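The study shelves, part two (with snacks)

So the kitchen got its turn in June and everyone was very kind about my spice drawer, and a few of you asked when I'd be brave enough to do the study. Fine. I've done some of it. I've been at it since 7 in the morning with a pot of tea and a playlist my sister Ebise made me, which is heavier on eighties power ballads than I'd have chosen, but it does keep your arms moving.

The shelves themselves are the white Soler ones I dragged home when we moved to Brurnby. I paid 40 dollars for the lot, second-hand, and it took two of us a whole afternoon to get them up the stairs. They've been brilliant. The trouble is that white shelves with nothing planned for them fill up with whatever you happened to be holding when you walked past.

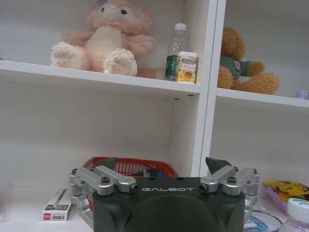 My rule this time was that soft toys could stay out as long as they weren't sitting with food. I've broken it already. Ebise reckons I should put all the plush in a tub under the bed and rotate them like a toy library, and I said I'd think about it, and I won't. I like having a bear at eye level when I'm doing my tax. What I do want is for the drinks to live in the kitchen, along with every snack packet that's wandered in here over the past few months. I found one behind the printer paper that was older than my current phone.

Baskets are my big win. A red one for odds and ends, because if I try to sort cables, chargers and mystery plugs into their own categories I lose interest by lunchtime. One basket, chuck it in, sort it out in winter. I had grand ideas about labels (I even bought a label maker, a Trarkorel, from the clearance bin at the newsagent) but it wants a tape size no shop near me seems to stock.

Then there's the table, which became the sorting spot for anything I couldn't decide about. I always need one surface to make a mess on before another surface can get tidy. My pink bowl came out of the kitchen for it and I've been calling it the "maybe" bowl, which sounds more organised than it is!
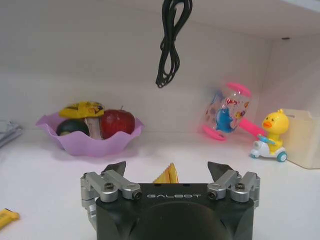

The maybe bowl, fruit and all, with the toy hammer keeping it company.

The hammer is staying, by the way. My nephew Kidus loves it and it makes a noise that clears a room. I did try to start a proper toy shelf for his visits, low down where he can reach, but he only ever wants the things up high.

Books went fairly quickly. I've kept the ones I'll reread and a couple I like the colour of, and I'm not sorry. The rest are in a box for Mebrat at the op shop, 19 of them, including three copies of the same travel guide. How does that even happen?

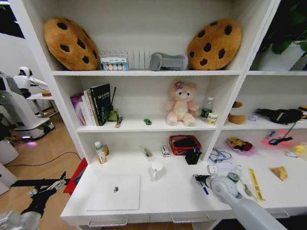
Cookie cushions up top, books in the middle, and a desk that still needs doing.

The desk is tomorrow's problem. Pens, blue cables, that tape measure I'm forever hunting for. I'm thinking a shallow tray for the little things and a hook at the side for the cables, and if I can get the laptop a permanent spot I'll be thrilled. Colour-wise I'm leaving it all plain white and letting the silly stuff do the work.

One question for you lot, though: do you group things by type, or spread them out so every shelf gets a bit of something? I keep shuffling mine back and forth and I can't settle.

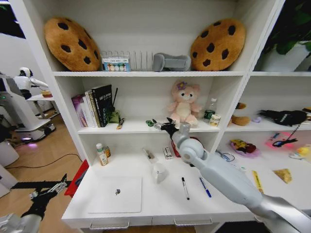

Meron Lencho: Spread them out! I used to keep all my plush on one shelf and it looked like a showground prize stall. Now it's one or two per shelf with books in between and I dust far more often, as there's less to lift. Also, try the hardware shop for your label tape, ours keeps odd sizes behind the counter.

Thanks Meron, I'll ring them in the morning. If they've got it, expect labels on everything, including the bear.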